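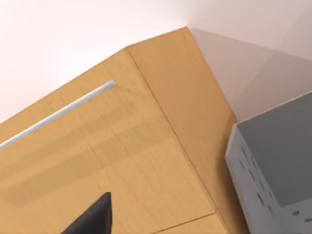

The cabinet task in our simulator, with one finger of the gripper at the bottom.

7 min read

I promised in September that I would write about our robotics club every month, and it is now January 2021 and this is the first post. I am sorry to the two people who asked me. English is my third language and I write slowly, but I also had very little to say before, because we spent the autumn installing things.

The club is named Vakuvach. It belongs to the technical school in Cernia, where I study in the third year, and we are 18 members on paper. In a usual week maybe half of us come online. We can't use the school lab this winter, so we decided to enter a competition where all the work is done in simulation. It is called the Rantala Cup. Each team gets the same virtual room, the same furniture and the same robot with two arms, and must write the program which makes the robot do household tasks. There are seven tasks. You send your code, the organizers run it on their computer, and after some days you receive a table with your points.

We named our program Ratness. It was a spelling mistake in the first commit and we kept it.

The door

My part is the cabinet. The robot must come to a wooden cabinet, take the handle and open the door. When we divided the tasks I asked for this one, because I thought it would be quick and I had exams coming. I have now worked on it for more weeks than I want to write here.

The handle is a thin bar, and it is close to the upper edge of the door. For a person such a handle is comfortable. You put your fingers behind it and you don't think. For our program the thin bar is a small target with empty space on both sides, and if the wrist comes at a slightly wrong angle, one finger goes behind the bar and the other one presses on the wood. The simulator then calculates a very big force, and the arm begins to shake. The first time I saw this I laughed. After the whole evening of it I was not laughing so much.

I tried three methods. In the first, I wrote the positions by hand, in a long list. It opened the door well when the robot started from exactly the same place, and the rules say that the start position changes a little in every run. So this was finished quickly, though I learned from it how the joints move.

In the second, I looked for the handle in the color image. The handle has a cold, silvery color and the wood is warm and yellow, so I thought a simple color threshold would be enough. It is enough when the light comes well. But behind the cabinet there is a pale wall, and on part of it the shadow of the cabinet makes a grayish color, and some pixels of this shadow passed my threshold too. My program was sometimes very sure that the handle is on the wall. I made the threshold more strict, and then it lost the end of the bar.

The third method is what we use now. I take the long straight edges of the door first, and I search for the bar only in a narrow area along the top edge, parallel to it. This was the idea of a younger member, from the first year, and I was a little ashamed that it was not mine. With it, the arm goes to a point in front of the door, waits, looks one more time, corrects the wrist and only then goes to the bar. It is slow. The judges give points for time also, but a slow open door has more points than a fast closed door.

There is one more problem which I did not solve yet. Close to the side of the cabinet stands a gray container with small holes in it, and the space between them is narrow. When the elbow of the arm turns out too far, it touches the container, and for this we lose points. For the moment I forbid the elbow to go to this side at all. It means that from some start positions my program can't find any path, and it stops and does nothing. I know this is not a solution. I wrote it in our list of open things, in capital letters.

The table

The other task which takes much of our time is the table, and I help there with testing. In this task the robot receives the name of an object, and it must find this object on the table, pick it up and put it in another place. The table is white, which made us happy at first, because we expected to separate the objects easily from the background. We forgot about the shadows. On the white surface they are gray and quite large, and our first version drew a box around the object together with its shadow, so the center of the box was on the empty table next to the object. The gripper went down and closed on air, many times.

Then there are the two globes. One is blue with countries in many colors, as in a school class, and the other is beige, in the old style. If the task says only "globe", the rules ask for the one that is nearer to the robot. If it says "antique globe", our program must know the difference. Color is enough here, so this was one of the few nice days. To hold them is more difficult. A big sphere doesn't fit between the fingers, so we try to take the dark arc which goes around it. With the beige globe this works more often. With the blue one the arc turns in the fingers and the base swings. We don't know yet why there is such a difference between them.

The trophy cup is the favorite of everybody. It is orange and has two small handles, and you can take it by the handle or by the rim. We had a long discussion in the chat about which is better, and at the end we made both and let the program choose by the distance. The plant we take by the pot, never by the leaves. The small black block is easy to see and easy to take, and I recommend to any new team to begin with such an object, so that you have one success early. We began with the chalkboard, which leans on its leg, and this was a mistake of planning.

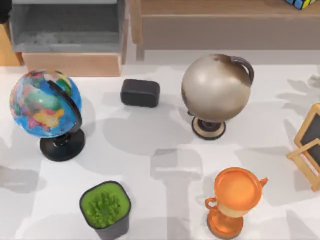

What I want to do before the deadline

First the elbow. I want to replace my forbidden side with a real check of the distance to the container, even if it makes the program still slower. Then I want to write a test which starts the cabinet task from many positions during the night and saves only the failed runs, so that in the morning I can look at them with my coffee. Until now I start everything by hand and I look at the screen, and I think I lost many hours with this.

For the table, we must agree on the names of the objects. In one file it is "cup", in another file it is "trophy", and last week two of us repaired the same error in two different ways and then the program did not start. It is a boring job and I have accepted to do it.

I also want to write some documentation for next year. I will finish school and somebody else will get my code, and now there are comments in three languages in it. One of them says only "why???" and I don't remember what I was asking.

If your school also takes part in the Cup and you have a good way to hold the blue globe, please write to me in the comments. I can offer the trick with the door edges in exchange.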